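# Cleaning a mini fridge without the usual nonsense

Most guides to cleaning a small fridge want you to buy something. I've tried the sprays, including a bottle of Plamusex that cost more than a week of lunches, and I can't say any of them beat dish soap. Tiburcio Arriaga swears by vinegar for everything. I'm not convinced, but it does no harm on plastic if you rinse it off.

What you need:

- 500 ml of warm water
- 4 drops of dish soap (more just means more rinsing)
- two soft cloths, one for washing and one for drying
- an old toothbrush
- baking soda, only if it smells

## Steps

1. Unplug it. Turning the dial to zero doesn't count.
2. Take everything out. Be hard on the condiments.
3. Get it up off the floor if you can lift it safely. A steady stool or low table saves your back, and you can sit in front of it.
4. Slide the rack out and wash it in the sink. If it won't slide, don't force it – wipe it where it is.
5. Wring the cloth until it stops dripping, then do the walls from the top down. Go gently near a fan grille and keep water out of it.
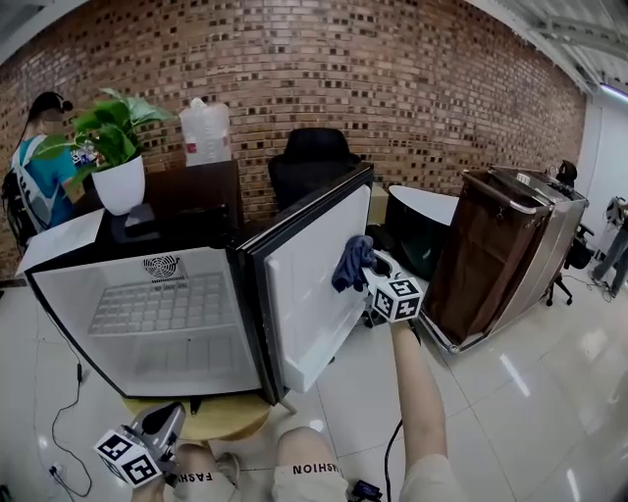 6. The door takes longer than the walls, mostly on account of the raised rim and the molded shelf. Push the cloth into the corners with a fingertip and use the toothbrush where that fails.
7. Wipe the seal, folds included. I've read that petroleum jelly keeps it supple. Maybe. I've never seen a difference.
8. Go over everything with plain water, dry it, and leave the door open for an hour.

## About smells

An open box of baking soda is supposed to soak them up. In my Urkitz it did very little until I wiped the walls with a spoonful of the stuff dissolved in water, and then I suspect the wiping did the work. Charcoal bags I'd skip.

Plug it back in and give it a few hours before you load it. I do mine every 8 weeks, sooner if milk is involved.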